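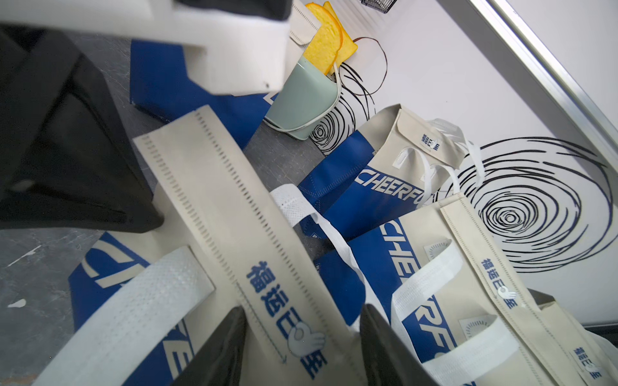 Our project this term was teaching a pair of robot arms to pick up tote bags by the handle, and if you had told me in October how much I would come to care about handles, I would have laughed at you. We named the project Weerakoon, after the street our first team meeting was on, and our goal was simple enough to fit on the sign-up sheet: find a handle, close the gripper on it, lift the bag, and set it down standing. The trouble starts as soon as the bags end up in a heap. They are non-woven totes, cream and royal blue, and when they lie tangled together a white strap from one bag can curl right over the front of another, so that even a person has to look twice to say which bag it belongs to. Our first version of the program, bless it, went for the nearest strap every time and very often came up with a different bag from the one it had announced.

There were four of us on the team. Nilmini Pathirana and I (Soledad Vidal) worked on the vision side, Mahfuz Roy wrote nearly all of the motion code, and Iresha Weerasinghe kept the hardware alive, which I want to say here because hardware people never get enough thanks in these reports. Our advisor was Ms. Wanigasekara, who let us stay until 7 p.m. far more often than she had promised to, and who read two drafts of this report.

How we set up the problem

We split the job into two stages. In the first stage the camera at the wrist looks for straps and gives each one a score, and in the second stage the arm moves in and tries the best one. Nilmini had the good idea of looking for the place where a strap meets the bag, instead of the middle of the loop, and this helped us more than anything else we did all term. The middle of a loop can be lying anywhere. The place where it is attached stays with its own bag!

We also wanted a second opinion from farther away, so we used the fixed camera as well as the wrist one. Up close, you get a lovely view of a strap and very little idea of where the rest of the bag is. From the fixed camera you can tell which bags are standing and which have their tops folded over, but thin straps get hard to pick out. Getting the two views to agree took us most of November, and Mahfuz would like it known that the bug was in my half of the code — it was a flipped sign, and I have apologized.
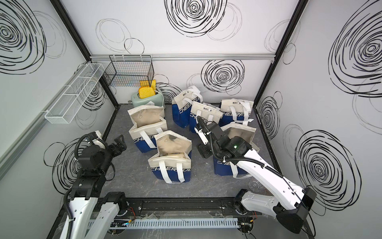 Once the views agreed, we started practicing with the bags standing up before we went back to heaps. A standing bag is kinder to a beginner, and it also let us try both arms in the same workspace without worrying so much about them meeting in the middle. We gave each arm its own side and made the other one wait whenever a bag was close to the line. It's slow and a bit overly polite, like two people at a narrow door, but we never had a collision during a recorded run.

What we got

We recorded 3,182 attempts in all. After we took out the ones with a dropped camera signal or a wrong label, we had 2,924 left to work with, and in 2,171 of those the arm lifted the bag it was supposed to lift. We were very happy with that, although I should be fair and say that standing bags did a lot of the work for us. In heaps the most common mistake was still grabbing a good strap on the wrong bag. The next was catching a fold of the bag itself, which sometimes lifts fine and sometimes slides out halfway up, and we argued for a whole afternoon over whether to call the good ones a success. (We decided no. The handle was the whole point.)

What we would do next

Iresha wants to try softer pads on the fingers, and she has already sketched some. Nilmini would like to add bags in other colors, because we suspect our strap finder has gotten a little too comfortable with white on blue. I would like the arm to give a strap a small tug and watch which bag moves before it commits to a full lift, which is what I do myself when I'm digging through the pile of bags in my mother's hall closet. Mahfuz has started on a version of that tug, and his notes are in the project folder along with our labeling guide for next year's team.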